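Lonar Flatweave Alphabet Rug

Product number 319
Category: Floor coverings, schools and family areas

The Lonar Flatweave Alphabet Rug is a low-profile floor covering intended for reading corners, waiting areas, playrooms and bedrooms. It is part of the Lonar range, which Grarnent has supplied to libraries, preschools and clinics for 17 years. The pattern was drawn by hand by Suha Boutros of the Najjar design studio and is printed in black on a beige ground. Letters and numerals face in different directions, so the rug has no top or bottom and may be placed to suit the room.

Construction

The rug is woven flat, without a raised pile. Doors with normal floor clearance will pass over it, and chairs and book carts can be moved across it without catching. All four edges are turned and stitched. The print is applied to the upper face only, and the reverse is left plain. Small differences in shade may occur between production runs. Customers who are furnishing adjoining rooms are advised to place a single order. 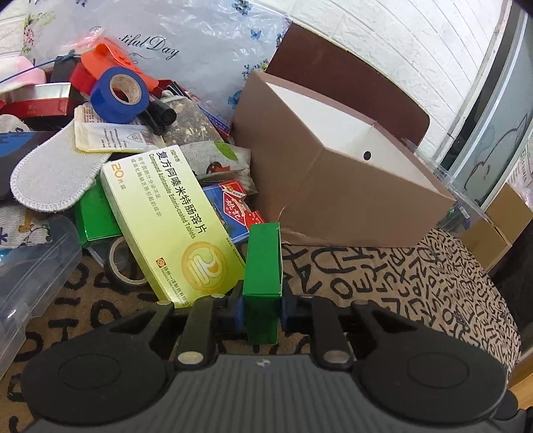
Lonar Flatweave Alphabet Rug, black on beige, on a light wooden floor.

Use on hard floors

A separate underlay is required on wood, tile and vinyl. The Ziltulholm underlay is recommended and should be trimmed slightly smaller than the rug on every side. The floor should be swept and fully dry before the underlay is put down. On new or recently finished wood, please follow the waiting period given by the floor manufacturer.

The rug is not suitable for outdoor use, for wet rooms or for stairs.

Care

Vacuum weekly with the suction head only. Rotating brushes will wear the print and should be switched off. Spills should be blotted with a white cloth and cold water, working from the outside of the mark inward. Do not use bleach or steam. Sizes up to the medium may be washed by machine on a cold, gentle cycle and dried flat. The large size must be cleaned professionally. Turn the rug every few months where one side receives strong sunlight.

Ordering and delivery

Single rugs are shipped rolled, within 11 working days of order confirmation. Rugs should be unrolled on arrival and left flat overnight. Institutional orders are handled by Loubna Kettani, Contract Sales, who can also provide fabric samples and a written quotation. The annual production run is limited to 1,000 rugs and begins in January. Unused rugs may be returned in their original wrapping. Cut or washed rugs cannot be accepted.

Related products: Ziltulholm underlay, Lonar floor cushion, Lonar storage bench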